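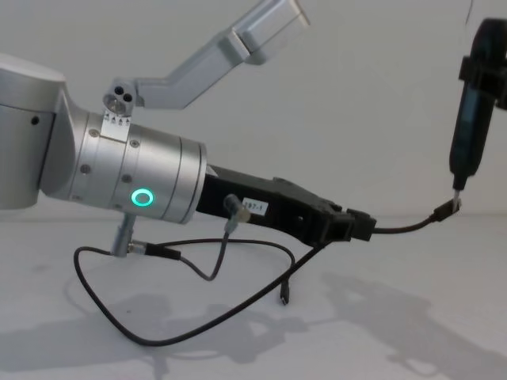
Studaden橄榄身体乳是Athanasiadis面向家庭及公共盥洗场所推出的泵装产品，本评测依据本室日常使用记录撰写，涉及质地、气味、吸收、包装、补充装及标签信息。评测中意见最集中的部分为泵头。判断一件器具处于何种状态，使用者首先依靠目视：银色金属表面上一圈亮绿色的指示灯，中心颜色较深，与周围金属对比鲜明，稍远处亦能辨认；白色小标签上一排朝上的黑色箭头，同样无需文字即可说明方向。Studaden的泵头采用米白底色，开启与锁定符号则为浅灰色凸纹，既无颜色区分，笔画亦浅，在浴室灯光下须侧转瓶身方可看清。本室认为，该产品的内容物达到了同类产品中较好的水平，包装上的标识则尚有明显的改进余地。

个人护理 > 身体护理 > 身体乳 > 评测

首页 评测 选购指南 成分词典 关于本室

Studaden橄榄身体乳（泵装）使用评测

阅读时间：13分钟

发布日期：2025年5月15日（星期四）
撰稿：Lesarham日用品评测室

一、评测对象

本次评测的样品为Studaden橄榄身体乳原味款，泵装净含量560毫升，另有同配方补充装，净含量900毫升。样品由本室在Privville的零售门店自行购得，购买时未向销售方说明用途。Athanasiadis未参与评测方案的制定，亦未在发布前审阅本文。

该产品同时设有无香款及柑橘款。两款均不在本次评测范围之内，下文所述气味、质地等结论不宜直接套用。尤其是无香款，其配方表与原味款在若干成分的排列次序上存在差异，肤感是否一致，须另行试用。

参与试用者为本室工作人员及长期合作的试用人员，肤质包括干性、中性及混合性。试用者按照各自平时的习惯使用产品，不对其沐浴水温、沐浴用品及涂抹部位作统一规定。这一安排有利于反映家庭中的实际情形，但结果的可比性相应较低，读者在参考时应予留意。患有皮肤疾病或正在接受皮肤治疗者未参与试用，本文不构成对此类人群的使用建议。

二、成分与配方取向

产品主要成分依次为水、甘油、橄榄果油、鲸蜡硬脂醇、乳木果脂及甘油硬脂酸酯，其后为角鲨烷、生育酚、增稠成分、防腐成分与香精。就配方结构而言，属于较为传统的水包油乳液：甘油承担吸湿保水的作用，油脂及脂肪醇提供柔润感并减缓水分散失。

橄榄果油位列成分表第三，位置较前，与产品名称相符。市场上部分以植物油命名的身体乳，其所宣称的植物油往往排列于香精附近，消费者仅凭正面标签难以察觉。在这一点上，Studaden的命名较为规范。包装正面亦未使用“修复”“再生”等容易引起误解的用语，仅写明“身体乳”“橄榄”及适用肤质，本室对此予以肯定。

需要指出的是，成分排列次序只能反映添加量的大致高低，不能据此推算具体比例。标签背面有“富含橄榄精华”一句，其中“富含”的依据未见说明，“精华”所指为橄榄果油抑或另有提取物，亦不明确。建议生产方删去此句，或改用与成分表一致的名称。

香精以统称形式列出，其后另列芳樟醇与柠檬烯。已知对上述成分敏感者应避免选用原味款。

三、质地与涂抹

膏体呈乳白色，稠度中等。按压后置于手背，可保持形状而不立即流淌，略微倾斜手背则缓慢下滑。与罐装润肤霜相比，其延展性明显较好；与喷雾型或轻薄型乳液相比，则较为厚重。

涂抹初期略有泛白现象，在小腿及前臂等面积较大的部位尤其明显，继续推开后即消退。多数试用者认为该现象不影响使用，个别试用者表示，清晨时间较紧时会感到不便。用量减少后，泛白程度随之减轻，建议初次使用者由少量开始，按需补涂。

浴后皮肤微湿时涂抹，膏体推开较为顺畅，用量亦较省。皮肤完全干燥时涂抹，则须多次往返推抹，且肘部、膝部容易残留少量膏体。产品背面的使用说明仅写“取适量涂抹于肌肤”，未提及适宜的涂抹时机。对于这一类质地的产品，使用时机对肤感影响较大，有必要在说明中补充。

四、吸收与保湿表现

涂抹后表面先有一层较明显的油润感，随后逐渐减弱，最终留下薄而柔软的触感。干性肤质的试用者对此评价较高，认为腿部紧绷与细屑得到缓解，隔夜后仍有柔润感。中性肤质者评价以“适中”为主。混合性肤质者则多将其用于四肢，而避免用于胸背部位。

穿着衣物的问题值得单独说明。涂抹后随即穿着棉质家居服，未发现明显油渍；穿着贴身的深色化纤衣物时，衣料内侧可见轻微痕迹，常规洗涤后消失。丝质衣物未作测试，使用者宜待膏体充分吸收后再行穿着。

气温对使用感受的影响亦较为明显。试用期间室内较为温暖，部分试用者反映日间使用偏于油润，遂改为仅在晚间使用。由此推断，产品更适合气候干燥的地区或供暖、空调长时间开启的室内环境。对于夏季潮湿地区的读者，本室建议先购买泵装，确认肤感后再考虑补充装。

本次评测未使用仪器测量皮肤含水量，以上结论均为试用者的主观感受。Athanasiadis在其产品册中所载的保湿时长，本室未予验证，故不引用。

五、气味

原味款的气味以草木气息为主，初闻略带青涩，随后转为柔和的皂香。按压时气味较为集中，涂抹后减弱较快，至更衣完毕时，一般仅在贴近皮肤时方能察觉。对于习惯另行使用香水者，该气味造成干扰的可能性较小。

试用者对初闻阶段的意见并不统一。有试用者认为青草气息清爽自然，亦有试用者形容其近似刚切开的黄瓜蒂，略显生涩。气味喜好因人而异，本室不就此评定优劣。零售门店如设有试用装，建议消费者在购买前涂于前臂，并在离开柜台后再作判断，因柜台附近各类香氛混杂，容易影响嗅觉。

六、泵头与瓶身

瓶身为半透明材质，余量可透过侧面观察，底部较宽，放置于湿滑台面时不易倾倒。瓶肩呈缓坡形，有利于膏体向吸管处汇集。上述设计均属合理。

泵头按压行程较长，回弹平稳，未出现卡滞。每次出量偏多，用于双腿尚属合适，用于双手则往往过量。试用者可通过半程按压控制用量，但半程按压时膏体容易偏向一侧，偶有滴落于瓶肩的情况。出口处在使用后会残留少许膏体，数日不清理则变干结块，再次按压时喷出方向不稳定。日常以湿布擦拭即可避免。

锁定结构的操作方式为将泵头旋转至止点。逆时针为开启，顺时针为锁定，与多数同类产品一致，然而止点手感模糊，旋至末端时缺少清晰的到位反馈。加之前文所述符号辨识困难，使用者难以确认泵头是否已经锁好。本室将锁定后的样品横置于旅行包内，未见渗漏；在旋转未到止点的状态下横置，则有少量膏体溢出。该问题并非源于密封性能不足，而在于状态提示不够明确。

对于视力不佳者及高龄使用者，上述缺陷的影响更为突出。公共盥洗场所中，使用者对产品并不熟悉，遇到锁定状态的泵头时常以为产品已用尽，或用力下压，长期如此可能造成损坏。建议生产方在保留凸纹的同时，以对比明显的颜色标示开启位置，并在止点处增加可感知的卡位。两项改动均不涉及内容物配方。

七、补充装

补充装为软袋，上端设有旋盖出口。其净含量大于泵装容量，因此一次补充后袋内必有剩余，须旋紧保存。袋身较高且底部支撑有限，剩余量较少时难以直立，平放又有渗漏之虞。本室工作人员采取的办法是以夹子将袋口上方固定，悬挂于柜内，使用情况尚可，但这一步骤本应由包装设计加以解决。

出口口径与瓶口匹配良好，灌装时基本不会外溢。膏体较为稠厚，流速缓慢，灌装过程须有耐心；将软袋自底部卷起并轻压，可加快流动。灌装末段瓶口容易形成气泡，使人误以为瓶身已满，静置片刻后液面下降，可继续补入。

袋身标有“灌装前请清洗并彻底干燥瓶身”，字号较小，位于封口附近，撕开包装时恰好容易将其遮挡。此项提示关系到产品卫生，应置于正面。残留水分可能影响防腐体系，尤其不宜以清水冲洗后立即灌装，更不应向瓶中加水稀释余下的膏体。若泵装已使用较长时间，建议将泵头拆下，以温水反复按压冲洗，再完全晾干。

软袋的回收标识载有材质类别，但未说明旋盖是否需要分离。各地回收规则有所不同，读者应以所在地的规定为准。

八、标签与信息披露

产品标签载明净含量、成分、批号、开封后建议使用期限及生产企业名称，主要项目齐备。批号印于瓶底，字迹清晰，在接触水汽后亦未褪色。本次样品批号末四位为1042，读者如购得同批产品，可与本文对照参考；不同批次之间的气味与颜色可能存在细微差异，植物油类产品尤其如此。

不足之处在于语言排布。标签以多种语言并列，中文部分为加贴标签，覆盖了原标签中的部分图示，包括开封期限符号。中文标签内虽以文字写明期限，但其位置与批号相距较远，查阅时须翻转瓶身。加贴标签在试用后期出现边角翘起，潮湿环境下容易脱落。脱落后，不熟悉外文的使用者即无从得知注意事项。

本室就上述事项向Athanasiadis发出书面询问。该公司产品事务负责人Lambros Xenos在回函中表示，加贴标签的尺寸与粘合材料将予以复核，泵头符号的颜色“已列入下一版包装的讨论范围”，但未给出时间表。对于“富含橄榄精华”一句的含义，回函称“橄榄精华”即指橄榄果油，未就“富含”作进一步解释。回函内容如有更新，本室将在本页补记。

九、使用周期与费用

每日晚间涂抹四肢一次，一瓶泵装可使用约7周。若同时用于全身，或在干燥季节增加次数，周期将相应缩短。由于泵头单次出量偏多，初次使用者的实际消耗往往高于熟练使用者。

泵装使用至末期，吸管无法触及的膏体附着于瓶底及瓶壁。将瓶身倒置静置后旋开泵头，可取出其中大部分。瓶口直径足以伸入细长刮勺，但不足以伸入手指，取用时应使用洁净器具。

在费用方面，按相同容量折算，补充装低于泵装，差额足以构成购买理由，但前提是使用者已经确认适合该产品，并能在期限内用完。仅一人使用且用量较少的家庭，应将软袋开封后的保存时间一并计入考虑。零售价格因门店及促销时段而异，本文不列具体数额。

十、适用建议

干性肤质、习惯浴后涂抹并能接受草木气息者，可将该产品列入日常选用范围。中性肤质者可在较干燥的季节使用。偏好清爽触感者，或常在涂抹后立即穿着贴身深色衣物者，宜选择质地更轻的乳液。

对香料敏感者不宜选用原味款。首次使用前，应取少量涂于手臂内侧，观察有无不适；使用中如出现发红、刺痛或瘙痒，应立即停用并清洗，必要时就医。产品不得用于破损皮肤，亦不建议用于面部。家中有幼儿者，应将泵装放置于其无法触及之处，泵头锁定与否须以手轻压确认，不宜仅凭符号判断。

采购用于公共盥洗场所的单位，应先行核对台面高度与瓶身高度，并指定人员定期擦拭泵头出口。补充前须清空并清洗旧瓶，不应在余量未尽时直接加注。如无法落实清洗与干燥，宜采购一次性替换瓶体的产品。单位如保留外瓶反复使用，还应在每次补充时记录批号，以便出现质量问题时查询。

十一、评定

本室按内容物、包装、信息三项分别给出评语，不设总分。

内容物：良好。柔润表现稳定，质地与产品定位相符，气味消退较快；潮湿气候下略显厚重。

包装：一般。瓶身稳固，余量可见，补充装出口匹配良好；泵头状态标识辨认困难，止点反馈不清，软袋剩余部分不便存放。

信息：合格。必要项目齐备，批号清晰；中文加贴标签遮挡图示且边角易翘起，“富含”一语缺少依据。

读者对本文所述事实有异议，或持有不同批次的使用记录，可致函Lesarham日用品评测室，来函请附购买地点、产品批号及开封日期。涉及皮肤不适的来函，本室仅作登记，不提供诊疗意见。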